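**Dish rack** (also *dish drainer* or *draining rack*) – an open frame in which washed crockery stands until it is dry. It is one of the simplest things in a kitchen and one of the cleverest, with no moving parts and nothing to plug in. Air and gravity do all the work!

## Form

Most racks are a shallow basket of wire or plastic with an open floor, so that water can fall straight through. Wire racks are bent from long parallel rods, with low walls to stop cups from rolling out. The real delight is in the tines, the short prongs that hold plates on edge. Some makers set them as single pegs, while others bend one length of wire into a running zigzag, and a plate slips into the dip between 2 peaks. Small feet lift the floor of the basket off the worktop and let air in underneath.
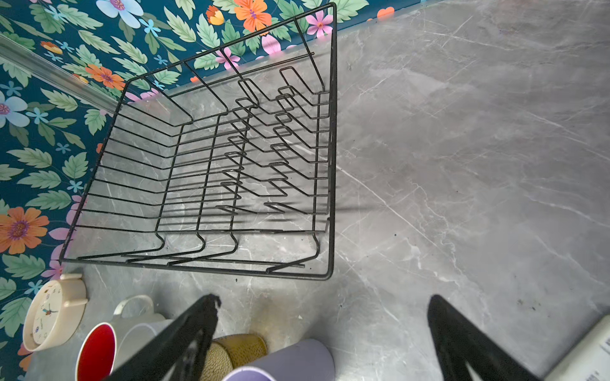
A reader in Pruselberg wrote to say that zigzag tines are splendid for dinner plates but hopeless for deep bowls, which lean on their neighbours and stay damp at the rim. Bowls do better upside down at the tine-free end, tipped slightly if there is room.

## Types

The Weko pattern, a plain wire basket with a separate tray, is the one many households grow up with. The Bradus is a two-storey rack, 56 cm tall, with cups above and plates below – a marvellous thing in a narrow kitchen. The Kanaujia hangs on the wall over the sink and drips directly into it. It weighs almost 900 g empty and needs 3 screws.

## Care

Coated wire lasts for years if the coating stays whole. Chips usually start at the feet and the tips of the tines, and rust follows. A soak in warm water and vinegar lifts limescale, and an old toothbrush gets into the bends.

## See also

- Plate rack
- Draining board
- Tea towel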